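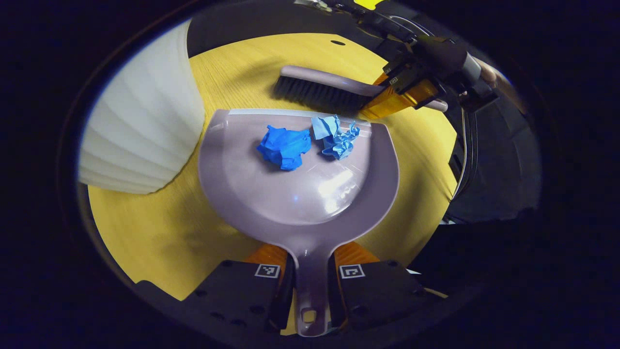 Dustpan and brush, two grippers, one tabletop.

About Kundivora

We teach robots chores by doing the chores ourselves. Sweeping up paper, mostly, plus wiping, folding, putting things back where they go. A person holds a gripper in each hand and does the job start to finish – the robot learns from the recording. No code at the bench.

Started in June in the back half of the old Prilness building. 3 people then, 28 now. Still the same kettle.

What we do

Hand-held demos. Our main thing. Pick up the tools, do the task, reset, do it agian. Markers on the fingers tell us how far open they are.

Remote control. For jobs where the arm itself matters – reach, weight, tight corners. Operator sits at the Stullitby station and drives both arms. Slower, but some customers need it.

Checking. Every demo gets watched by a second person before it ships. Dropped the brush halfway? Gets a tag, goes in a separate pile. We keep those, some customers ask for them.

Last count, 24/12/2019: 489 sweeping demos recorded, 291 passed. Jucélia wants that second number higher. So do we.

Who we are

Rosângela Lacerda – runs the place, signs the invoices
Cleiton Moura – grippers, repairs, anything with a screw in it
Jucélia Honorato – checking and tagging
Luana Lopes – remote station, operator training
Vanderleia Queiroz – new tasks, customer visits

Plus the operators, who do most of the real work and will get there own page soon.

Working with us

Send a short note on the task, the objects and the robot you have. Vanderleia reads them all. Small jobs fine. Visits by appointment, ring the Rweyemamu side door, the front one sticks.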